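Should I read the Zilidach manga before watching the anime?
Manga and Anime Help - Reading Order and Recommendations
Posted 13 March 2018

Hi everyone! I've been lurking on this board for ages and finally have something to ask. My niece got me hooked on Zilidach over the holidays (she only meant to show me the first episode, and we ended up watching eight of them on her couch with a bowl of popcorn), and now I can't decide how to go on with it. She says the manga is far better and that the show leaves out most of what happens in the salt city. My brother says to finish the show first and save the books for later.

What I love most is Ilora. I know she's supposed to be hard to like at the start, with all the bragging and the way she bosses the ferry crew around, but I thought she was wonderful from her very first scene - she's so clearly scared and so determined that no one should see it. If the manga gives her more room, that might settle it for me. I'm also sewing her teal traveling cloak for a convention in August, so I'd like to know whether the books show it any more clearly.

I don't mind spoilers for the first season, but please nothing past the bridge! And if there's a good place to start reading without buying everything over again, I'd be so grateful to hear it.
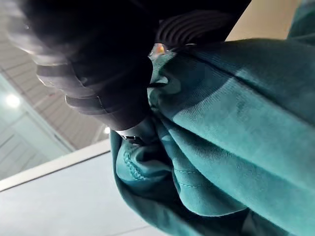

kettlemoth
Read the manga, and start from volume one even though you've seen that part already. I know it feels like a waste when you could jump in at volume four, where your eight episodes leave off, but the opening is quite different on the page. Ilora has a whole chapter alone in the customs house that the show turned into one line of dialogue, and it changes how you take her quarrel with the ferry captain later on. I had watched the entire first season twice before I read it and I still felt I was meeting her for the first time.

As for the cloak, the volume two cover is your best friend. It shows her from behind with the hood down, and you can see that the collar is cut separately. The color is a bit greener in print than on screen, so pick whichever one you like and don't let anybody at the convention tell you it's wrong.

There are 19 volumes altogether, and the story is finished, so you won't be left hanging. My library system had all but the last two. If yours doesn't, Kidix sells the early ones in a three-in-one edition that works out a good deal cheaper, although the paper is thin and the color pages are printed in gray. I'd pay extra for the single volumes if you're fond of the art - but I'm fond of the art, so I would say that!

tollbridge_53
anime first. the music is half the point. you can read it after

pennyroyal tea
I'm going to land somewhere between the two of them, if that's all right. The first season follows the manga pretty faithfully apart from the chapter mentioned already, and the voice acting for Ilora is so good that I hear it in my head every time I open one of the books. So I'd finish the season, then go back and read from the start.

Where I would stop is season two. It was made before the manga had ended, and the Miyazaki arc (the fishing town, where the twins come in) goes off in its own direction and never really comes back. Some people enjoy it as a separate story. I found it a letdown, mostly on account of how the captain is written.

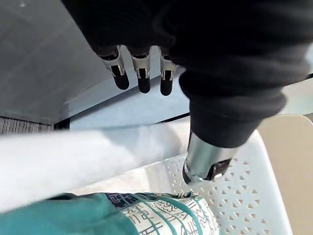 Photo added by poster

One small warning about the three-in-one books: the translation was redone for them, and a few names are spelled differently from the subtitles. It threw me for a chapter or so and then I stopped noticing. Do come back and tell us what you think when you get to the customs house!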